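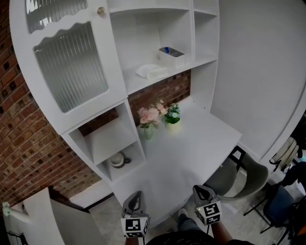
Progress report, Ustitstead shared charging project
11/5/19
Prepared by Eugénie Perrin for Panagiotis Spanos, Braltum Fund

Work since the April report has gone mostly to plan. Both curbside chargers on the north side of Ustitstead are connected and open to residents. The third site is still waiting on a utility permit. Hsiu-ying Huang has resubmitted the drawings with the new trench route, and we expect an answer before the end of the year.

Use is higher than we budgeted for. The two open chargers handled 700 sessions in the period, and 80 households are now registered. Most sessions are overnight. Daytime use is low, and we would like to try a reduced daytime rate for renters who have no driveway.
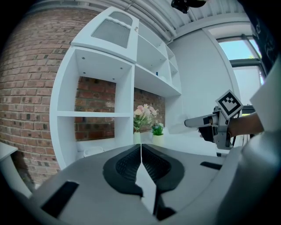 Cable handling is the main complaint from older drivers. The Iteck cables are heavy and get stiff in cold weather. Timothée Bodin has asked Thakur to quote for a lighter cable and a connector with a side grip, held in one hand much as the gray metal tool on the right is held here. We also want black pads at the contact points so the grip is easy to find against a light gray housing. The quote is due next month.

Spending is within the approved budget. We request that the unspent permit money be carried over to the next period. Léonie Lacroix will send the invoices separately.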